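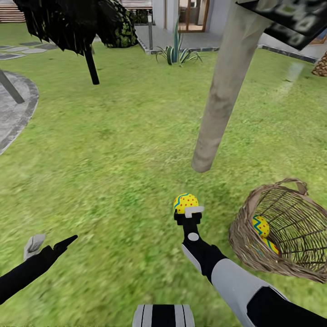
Flat pads or curved fingers for an egg pick in sim?
Posted by Teodor Neagu

I'm comparing two end effectors on the same simulated humanoid before we spend real money on either. The task is the garden one: pick up a painted Easter egg, put it in the wicker basket, repeat until the basket is full or I've lost interest. One candidate is the Giltmont with the flat white pads, the other is a Chiriac with curved fingers. Same arm, same controller, same lawn.

The flat pads hold the egg fine as long as I close slowly. If I close at the default speed, the egg squirts out sideways and travels an impressive distance across the grass. The curved fingers almost never drop it, but they bump the basket handle on the way in and the whole thing goes over. So my choice seems to be between a gripper that can't hold eggs and one that hates baskets.

Is this a gripper difference or am I just measuring my own contact settings? Nungate controller, head camera only, left arm parked out front.

Lucian Rusu

Mostly your contact settings, I'd bet. A rigid egg between two rigid flat pads touches at one tiny point on each side, and most engines will happily let it spin about the line between them. Turn on torsional friction for the pads, or make the pads slightly soft. Then cut the closing force to 9 newtons and see if the egg still leaves. We had the same trouble at Uscombe and spent 2 weeks blaming the gripper, which was innocent.

Also check what collision shape the egg has. Ours was a box. It looked like an egg and behaved like a brick, and it made the flat pads look wonderful right up until somebody fixed it.

For the basket, come in from the side away from the handle and raise your release point. The curved fingers need more room to open - that part is a real difference and I would count it against them.

marzipan_3304

get the curved ones, flat ones are for boxes

gravelpath

Before you pick either, run both with the egg position shuffled. With four fixed starting spots you are testing your waypoints. And look at your head camera view at the moment of grasp. On mine the wide fingers hid most of the egg, so the pose estimate wandered off just when I needed it. Narrow pads won on that alone, even though they dropped more.

I'd also move that left arm farther back. Mine was parked in view and the segmentation kept taking an interest in the thumb.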